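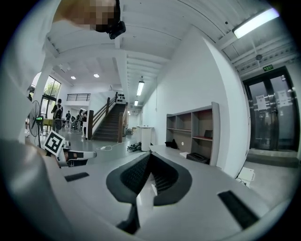
Mellstead 高枝锯使用一年的评价

去年冬天买了这把 Mellstead 伸缩高枝锯，到现在修过院子里的两棵朴树、一棵老柿子树和沿围墙的一排女贞，也借给邻居用过几次。写一篇评价，供打算自己修树的人参考。

先说为什么要自己买。我们这里对行道树管得比较严，人行道上的树由园林部门负责，住户不能动。院墙以内的树归住户自己管，但枝条伸到公共道路上方的，物业会贴通知要求限期修剪。前几年我都是请人来做，一次200元，只修一棵，而且要排队。朴树长得快，一年至少要修一次，于是决定自己动手。

锯子到手是三段铝合金杆，加一片弯锯条，另配一个挂钩和一个锯条护套。全部收起来可以竖着放在门后，不占地方。说明书只有一张纸，中文部分翻译得不太通顺，不过图示清楚，照着装没有问题。

杆子的锁紧方式是外翻的扳扣，比旋转锁紧的好用。我以前那把是旋转式的，戴着手套拧不紧，锯到一半会自己缩回去。这把用到现在没有滑过。扳扣上的螺丝用久了会松，每隔一段时间要用六角扳手紧一下，扳手要自备。

锯条是这把锯子最好的部分。齿是三面磨的，往回拉时切削，往前推时基本不吃力，适合从下往上够着锯的姿势。柿子树的枯枝比较硬，手腕粗的枝条拉几十下就能断，切口平整。朴树的活枝含水多，锯末容易粘在齿上，锯完要拿硬毛刷刷掉。女贞最省事，但女贞枝条细而密，用高枝锯并不合适，后来我换成了绿篱剪。

挂钩的用处比我预想的大。锯断的枝条常常卡在下面的树杈上，用挂钩勾住往下拉就行。只是挂钩和锯条离得太近，勾枝条的时候要留意别让锯齿蹭到好的树皮。我在柿子树上蹭破过一处，今年已经长出一圈愈合组织，没有大碍。

缺点主要是重。杆子全部拉开以后，重心很靠前，举着锯不到几分钟肩膀就酸。家里老人或者力气小的人，建议只拉两段。另外全拉开时杆子会晃，锯口很难一开始就对准，需要先轻轻拉几下，拉出一道浅槽再用力。我比较过同价位的 Milleck，那把轻一些，杆子也硬一些，但锯条偏薄，锯粗枝时会弯，而且配件不好买。只修细枝的话，Milleck 可以考虑。

锯条换过一次。原装锯条用到第九个月，齿尖开始发钝，锯活枝时明显费力。替换锯条在官方店里有，拆两颗螺丝就能换上，不用重新调角度。旧锯条我没有扔，留着锯树根和带泥的枝条。

再说几点使用中的体会，和牌子没有关系。

粗枝一定要分三次锯。第一刀在离树干稍远的地方，从下面往上锯到三分之一；第二刀在更外侧一点，从上面往下锯，让枝条自己断下来；第三刀再贴着枝领外缘把残桩去掉。我第一年图快，一刀到底，朴树的皮被撕下来一长条，到现在那个位置还是凹的。

枝领不要锯掉。枝条基部那一圈略微鼓起的部分是树自己封伤口用的，锯得太贴，伤口反而长不好。至于要不要涂伤口愈合剂，说法不一。我在柿子树上涂了，朴树没涂，没看出差别。

时间上，我一般选在二月，叶子落光，枝条走向看得清楚，芽也还没动。柿子树要注意分辨花芽，上一年的粗壮枝条顶部往往带花芽，全剪了当年就没有果。枯枝和病枝不用等季节，发现了随时可以去掉。锯过病枝以后，锯条要用酒精擦一遍再锯下一棵。

安全方面，护目镜必须戴，锯末是直接往脸上掉的。人不要站在枝条正下方，站在侧面，杆子和地面保持一个斜角。铝杆导电，附近有电线的树不要自己修，打电话找供电部门或者有资质的公司。也不要踩着梯子用高枝锯，够不着的地方就是应该请人的地方。我家朴树最上面两根大枝，今年还是请了人来做。

邻居 Ama Quansah 借去修了她家的枇杷，还回来时说锯条很好，杆子太沉，跟我的看法差不多。她后来自己买了 Amissah 的短柄手锯，配一把普通的长柄剪，枇杷树不高，这样够用了。

价格方面，我买的时候是426元，含一片备用锯条。替换锯条单买不便宜，打算长期用的，可以等店里做活动时多备一片。保修一年，只保杆子和扳扣，锯条算耗材，不在范围内。我没有申请过售后，不知道处理得快不快。

适合的情况：院子里有几棵中等高度的树，每年固定修一两次，主要是去枯枝和过密的枝条。树很高，或者只有灌木和绿篱的，不必买这一把。

评分：锯条五分，锁扣四分，重量两分，配件三分。

2023年11月26日

补充：有人问护套会不会掉。护套靠两个卡扣固定，竖着放没有问题，横着放在后备箱里颠几下会松，我在外面加了一根魔术贴扎带。收纳前在锯条上抹一点机油，下次拿出来不会有锈点。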